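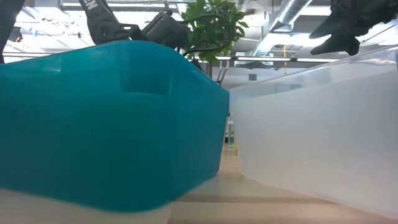 Storage bins and sorting table: monthly check
Tuesday, January 21, 2020
Checked by: Hashini Gamage

1. Teal bin, rim and corners
Pass. Corners rounded, no sharp edges found by hand.

2. Teal bin, handle recess
Pass, with a grumble. Kavinda says it takes a full hand. Mine, yes. In winter gloves I doubt it.

3. Frosted white bin, contents readable from outside
Fail. We were told see-through bins would save on labels. I can't read a thing through the side of this one. Label it like the rest.

4. Gap between bins
Query. The sheet calls this a "clear working space". It is a narrow slot – fine for an arm, no good for lifting either bin out sideways.

5. Load limit marked
Fail on both. "Don't overfill" is not a limit.

6. Table steady under load
Pass today. It also passed in August, and Tania had to tighten 2 legs the week after. Check again in 30 days.

Labels to Habibur by Friday.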